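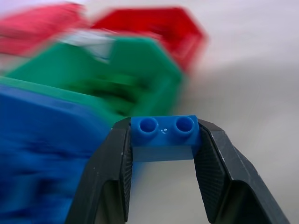
Notebook, July, after lunch

Brick sort for the Willcombe kit, day whatever. The lot is 900 pieces, mixed, and the packing list wants them by color before anyone starts on sizes. I was sure the big ones would be the bother. They're fine. The bother is the little two-stud fellows like the blue one up top, which hide under anything larger and come out at the bottom of the pile when you've already told people you're done. Note to self: pull the 1x2s first next time, then do the rest.

Home Notebook Parts Kits Bench log Search

Did 200 before the coffee ran out. Dulleo stock and Bermúdez stock are in the same heap now, my doing, and I'll own up when asked. The blues don't quite match between the two under the bench lamp. In daylight I can't tell, so I have stopped using the bench lamp.

Bins go in a slanted row, close together, so a brick that misses one has a fair chance of landing in the next one. Wrong color, but off the table.
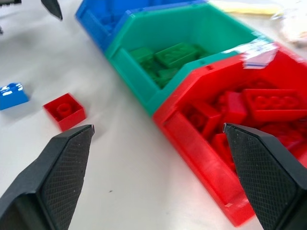 Blue, green and red bins, with a red 2x2 and a blue 2x2 still out on the table.

To do: relabel the bins, ask Plodow for 3 spare lids, weigh the reds again (scale said 110 g, then sulked).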